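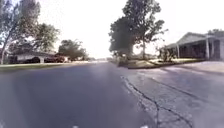 What does a perception engineer at Kerden work on?
Mostly on the software that decides where a delivery robot may drive, and how sure it has to be before it does.

Kerden writes the navigation stack for small ground robots that carry parcels on residential streets. The robots use cameras and wheel odometry, with no lidar. We are hiring one perception engineer for the Nesemau office, to join the team responsible for surface classification and free-space estimation.

Background

The current classifier labels each patch of ground as carriageway, pavement, driveway, grass or unknown. It does well on surfaces with strong contrast. It does less well where grey asphalt meets grey concrete without a painted line, where the sun is low and ahead of the camera, and where a long crack in the concrete is scored as a kerb. A false kerb makes the planner stop or take a detour. A missed kerb is worse. Most of the work in this post concerns those two errors.

The training set holds 4,000 labelled street sequences. A third of the labels predate the present class list and need to be converted or redone. The tool for this, Bach, is our own. It is written in Python, has a small web front end, and will be partly yours to maintain.

Duties

Improve the segmentation model and its confidence output, with attention to overexposed sky, haze and lens distortion towards the edges of wide-angle images.
Fuse per-image results over time into the local cost map used by the planner.
Write and run regression tests against recorded drives. The full set takes 8 hours on the office machines, and a shorter set runs on every merge.
Review disputed labels with the annotation staff and keep the labelling guide up to date.
Spend one day a fortnight at the Dikmont test site, where new builds are driven on closed roads before release.

Required

Good C++ and Python, with at least three years spent on software that other people had to run.
Practical knowledge of camera models, calibration and image geometry.
Experience of training and testing a segmentation or detection model on data you did not collect yourself.
Clear written English. Design changes are proposed and settled in writing.

Useful, but not required

ROS, or a comparable message-passing system.
Experience of running networks on embedded hardware with a fixed power budget.
Some knowledge of motion planning. The planner is a separate team, but the cost map is shared and so are its faults.

Terms

The post is permanent and full time, with a probation period of six months. Annual leave is 33 days, including public holidays. Two days a week may be worked from home, except in weeks with a test day at Dikmont. Travel to the site is paid. The salary band is sent to every applicant on receipt of the application — please ask if it does not arrive.

How to apply

Send a CV and a short note, no longer than a page, on a perception fault you traced to its cause. Code samples are welcome if you are free to share them. We do not set timed puzzles. Shortlisted applicants will be given a small set of recorded drives and asked to discuss the classifier's output with two members of the team.

Applications are open until the post is filled. Quote reference Kerden perception, Nesemau.

Posted 2018-05-08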